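Reading a Past Performance Line, Part Two: Pace and Trip
Handout for the evening class, Idcombe

Okay, last time we got as far as the speed figure and then ran out of clock, so pick up your sheet from there. If you lost it, I have spares.

Pace first. Look at the fractional times across the middle of the line. Those belong to the leader at each call, and your horse only ran them if he was in front. I graded a whole stack of worksheets in January where people gave a closer credit for a quick opening quarter he was nowhere near! Check the lengths behind, then adjust. One length is worth roughly a fifth of a second, good enough for what we do in here.

Our sample race is the fifth at Bristach, the sprint, and the two horses we care about are Sisel and Bošković. Sisel led by 2 at the half and got caught late. Bošković was shuffled back at the start, went wide on the turn and finished fourth. On paper Sisel ran the better race. I like Bošković next time out, and I want you to argue with me about it.

Things to mark on your copy:
Who else wanted the lead?
Was the rail any good that day? (Look at the other winners on the card.)
Did the trip note say wide, steadied, checked, or nothing at all? 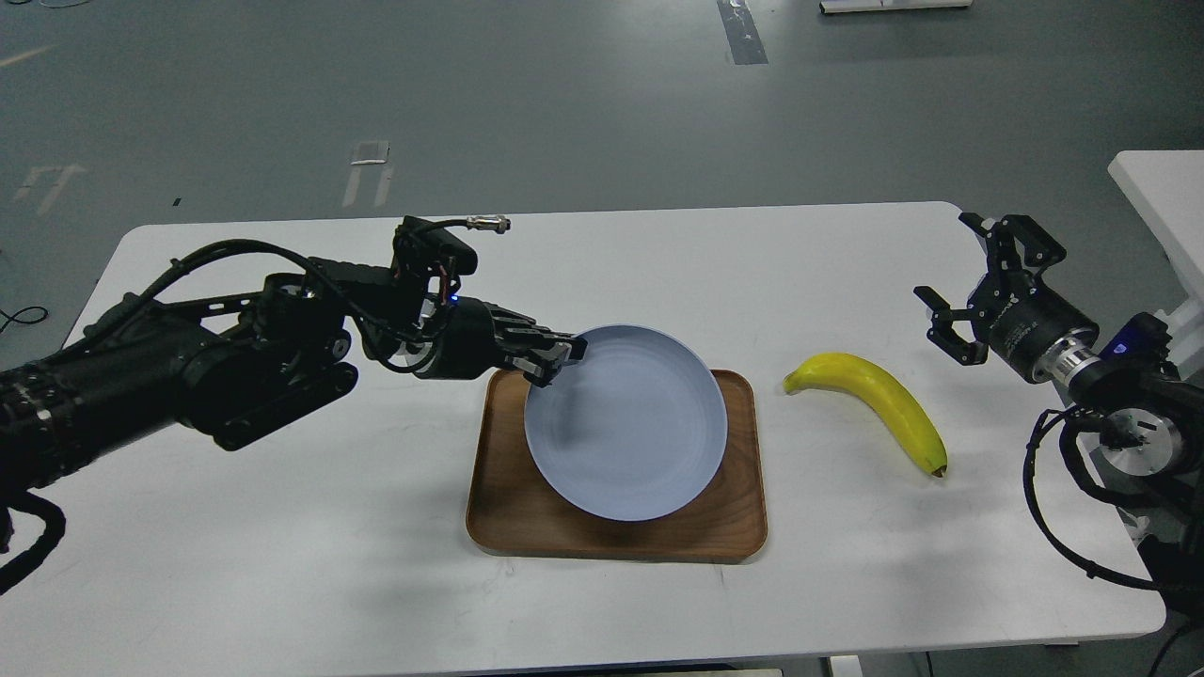
Trip notes are short, and the person writing them has a full field to watch, so a blank doesn't mean a clean run. Watch the replay twice, once for the leader and once for your horse only. The head-on is better for trouble at the break, if the track posts one.

For next week, do the route race on the back page. Work out the pace before you peek at the finish, please, and bring a pencil. Class distances are still giving some of you fits, so we'll start with claiming versus allowance and go on from there.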